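Wasberg Community Workshop
Frequently Asked Questions: Wire and Cable Offcuts

Who may use the offcuts service?
The service is open to all members of the Workshop and to schools in the Dudow area. Schools should apply in writing to the Stores Officer, Marthinus Jacobs.

What can be handed in?
We accept insulated single-core wire in any colour. Mains flex, coaxial cable and anything with a plug attached should be taken to the Trundora recycling centre.

Is there a minimum length?
Pieces shorter than 7 cm cannot be reused and are sent for scrap. There is no maximum length.

How much may I take?
Members may take up to 1000 g in any calendar month. Larger amounts must be agreed in advance.

Do I need to remove the insulation?
No. Please leave the insulation in place, and trim any long bare ends before handing the wire in.

Should wires be sorted before they are handed in?
Sorting by colour is appreciated but is not required. Mixed bundles of red, yellow and black are accepted as they are. When separating a tangle, find a free end first and work it back through the loops without pulling.

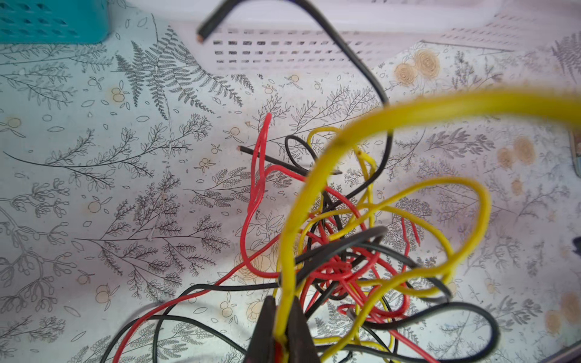 How long are items kept?
Sorted wire is kept for 21 days, after which it may be offered to other workshops. The store is closed throughout August.

Whom should I contact with a question not covered on this page?
Please write to the Stores Officer at the Workshop, quoting your membership number.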